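Über uns

Skutico ist ein kleiner Betrieb für Ordnung in Haushalt, Büro und Werkraum. Wir verkaufen Boxen, Schubladeneinheiten und Deckel, und wir kommen auf Wunsch auch zu Ihnen und räumen gemeinsam mit Ihnen ein. Gegründet wurde die Firma von Akua Bonsu und Vivek Joshi. Beide haben vorher im Lager von Flater gearbeitet und dort gelernt, wie viel Zeit ein Mensch mit dem Suchen verbringt.

Ich heiße Wakana Sekiguchi und schreibe die Texte für diese Seite. Deutsch ist meine dritte Sprache. Wenn Sie einen Fehler finden, schreiben Sie mir bitte, ich verbessere ihn gern.

Was wir machen

Am Anfang steht immer ein Gespräch. Wir fragen, welche Dinge Sie jeden Tag brauchen, welche jede Woche und welche nur einmal im Jahr. Danach leeren wir zusammen ein Fach oder eine Schublade auf den Tisch. Wir nehmen niemals den ganzen Raum auf einmal, denn dann verliert man den Mut, und am Abend liegt alles noch auf dem Boden.

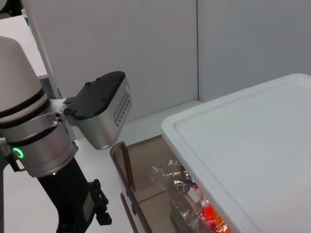

Der Deckel ist bei uns ein Thema, über das man lange sprechen kann. Vivek Joshi ist der Meinung, dass eine Box ohne Deckel nach kurzer Zeit ein Sammelplatz für alles wird. Akua Bonsu sagt dagegen, dass man in eine geschlossene Box nichts zurücklegt, wenn man müde ist. In unserem Probezimmer gibt es darum beide Lösungen und auch die mittlere, wie bei der graubraunen Box, die vom großen weißen Deckel nur zum Teil bedeckt ist: man kommt mit der Hand hinein, und der Staub bleibt zum größeren Teil draußen. Für Wolle und Stofftiere empfehlen wir trotzdem, ganz zu schließen.

Unser Sortiment umfasst zurzeit 28 Artikel. Wir halten es mit Absicht klein. Jede Größe muss mit den anderen Größen stapelbar sein, sonst nehmen wir sie nicht auf. Die Serie Lurnon ist für Regale gedacht, die Serie Tsikata für Tisch und Schreibtisch. Ersatzdeckel können Sie einzeln bestellen, auch für Boxen, die wir nicht mehr führen.

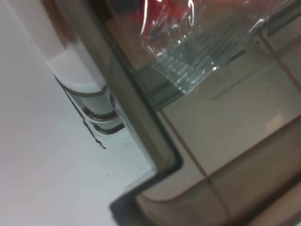
Die Beratung zu Hause übernimmt meistens Kwaku Ofori. Er bringt Maßband, Etiketten und einige leere Boxen mit. Ein Termin dauert einen halben Tag. Für Familien mit kleinen Kindern plant er zwei kürzere Termine, das hat sich bewährt. Die Kinder dürfen selbst bestimmen, welches Fach für welche Spielsachen ist, und sie kleben auch die Etiketten. Bei der Höhe bitten wir Sie, an die Kinder zu denken: Was sie selbst wegräumen sollen, gehört nach unten.

Für Schulen und Kindergärten bieten wir außerdem einen Kurs an. Er findet in einer Gruppe bis 25 Personen statt und behandelt das Einräumen von Bastelmaterial, Bällen und kleinen Vorräten. Jedes Jahr im Juni machen wir eine Pause mit den Kursen, weil wir dann die Artikel neu prüfen.

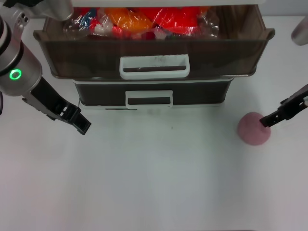

Bei der Prüfung wird jede Schublade 100 Mal ganz geöffnet und geschlossen, zuerst leer und dann gefüllt. Wilson Restrepo führt darüber ein Heft. Er notiert, ob der Griff fest bleibt und ob die Schublade gerade läuft. Artikel, welche die Prüfung nicht bestehen, gehen mit seinem Bericht an den Hersteller zurück. Einige sind in verbesserter Form wiedergekommen, andere leider nicht.

Besuch und Kontakt

Das Probezimmer liegt im Erdgeschoss neben dem Büro. Sie dürfen dort alles anfassen, öffnen und umstellen. Bringen Sie gern eigene Sachen mit, damit Sie sehen, ob die Größe passt. Für einen Besuch bitten wir um eine kurze Anmeldung per Telefon, Durchwahl 1407. Wenn gerade alle in der Beratung sind, sprechen Sie bitte auf das Band. Wir rufen am nächsten Werktag zurück.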